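Chapter 4
Setting Out a Snack Counter

Before you start

You will need your plan from Chapter 3, a pencil, a tape measure and a clear table. Allow one double lesson for the practical work at the end.

Think of the last time you bought something you had not meant to buy. A drink, perhaps, or a packet of biscuits by the till. You saw it, you could reach it, and a moment later it was in your hand! Most of that moment was arranged by somebody else, hours earlier, with a few baskets and a stand or two. In this chapter you become that somebody.

Setting out food for sale is one of the most enjoyable jobs in a small shop or café, and you can get good at it quickly. The same stock can look like a heap on one table and a proper little shop on the next, and the difference is often ten minutes' work.

4.1 Height, holders and gaps

Food laid flat on a table is hard to see from a few steps away. Only the front row gets noticed, and everything behind it might as well be in the cupboard. Raise the back row and the whole lot comes into view. This is why tiered stands are so useful, and clear ones are especially handy, as the labels show through and the stand itself almost disappears.

Holders matter just as much. Small packets slide about and end up in a muddle, so they want sides around them: a basket, a tray, a shallow box. Bottles stand up perfectly well by themselves but look far better in straight rows with every label facing the customer. Little pots and cups are easily lost beside bigger things (try it and see), and a stand of their own puts that right.

Then there are the gaps. Beginners nearly always fill every space. Leave some table showing between one group and the next, enough for a hand to reach in without knocking its neighbour. The brown paper on the practice table makes these gaps easy to judge, and you can pencil your plan straight on to it.

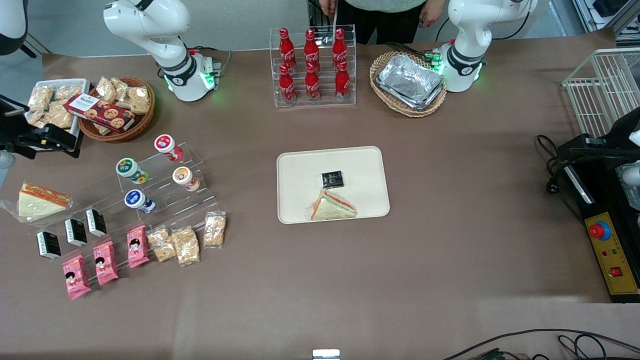
4.2 Grouping the stock

Look again at where the red Coca-Cola bottles are and how the small yogurt drinks have been kept apart from them on a stand of their own. The packets of snacks have their own places too, in a wicker basket and on a white tray. Drinks with drinks, crunchy things with crunchy things: it sounds almost too simple, and it works wonderfully well.

Students on the Flestside course tried this out at the Llewellyn Street market one Wednesday in December. They had 200 items to sell and 2 tables to put them on. One table was grouped by kind, the other was mixed. By mid-afternoon the grouped table needed filling up again and the mixed one was still more than half full.

Activity 4A

Draw your table from above. Mark the customer's side with an arrow. Now place four groups of stock, using one stand, one basket and one tray at least. Swap drawings with a partner and find the item that would be hardest to reach.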